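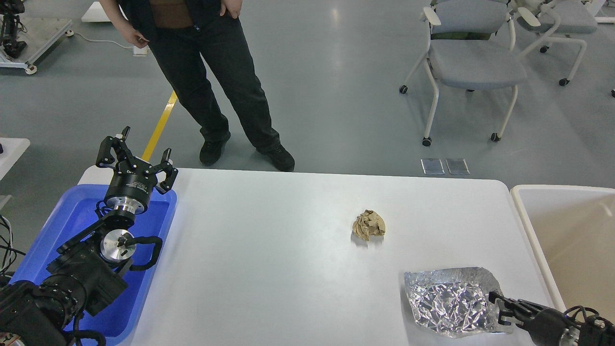 Foil goes in with the paper, according to Dénes Bozsik, and the sorting line can worry about the rest. He wrote this under my June column on kitchen waste, and several readers agreed with him. It is a common view. I think it is wrong, and the reasons are mostly mechanical.

Paper and aluminium foil leave the kitchen looking much the same. Both have been crumpled, both weigh next to nothing, and both tend to be thrown at whichever container is nearest. From that point they have nothing in common. Paper is pulped in water, and its value lies in the length of the fibres. Foil is melted, and its value lies in how much metal survives the furnace. A piece of foil in the pulper is a contaminant to be screened out. A piece of paper wrapped in foil burns off in the furnace and leaves residue behind.

The sorting line can deal with this up to a point. An eddy current separator throws aluminium clear of the belt by inducing a current in it, and the effect is weak on thin, flat or very small pieces. A single sheet of kitchen foil is close to the worst case. It is light, it lies down on the belt, and it is easily carried along under something else. The usual household advice is therefore to save foil up and press it into a ball the size of a fist. I support that advice.

Paper should be treated the other way. A tight ball of wrapping paper behaves on a screen like a small container and may roll off with the bottles. Flat paper rides over with the rest of the sheet material. So the habit most of us have, of screwing up the paper and leaving the foil as it came off the dish, is exactly backwards.

Mr Bozsik's second point was that people will not do it. Here he has a case. When Dimstead brought in separate collection, the leaflet ran to 10 pages, and foil was mentioned on two of them with different instructions on each. Page 4 said to rinse it. A later page said that foil with food on it should go in general waste. Both can be defended, but a person standing at the sink with a baking tray in one hand wants one rule.

My own rule is short. Scrunch the item and let go. If it stays scrunched, it is paper or foil; if it springs open, it is probably plastic film and belongs in neither. Then flatten the paper and ball the foil. Greasy paper is not worth saving. Greasy foil is, after a wipe.

Ehab Amrani has argued to me that two containers under a sink are one too many for a small flat. I have measured my own cupboard and do not accept this - foil takes up so little room that a jam jar holds a month of it. The jar stands beside the paper box and is emptied when full.

The council at Duselside is due to revise its own leaflet this year. I would ask it to print the instruction for foil once, in one place, and to say what shape the foil should be in.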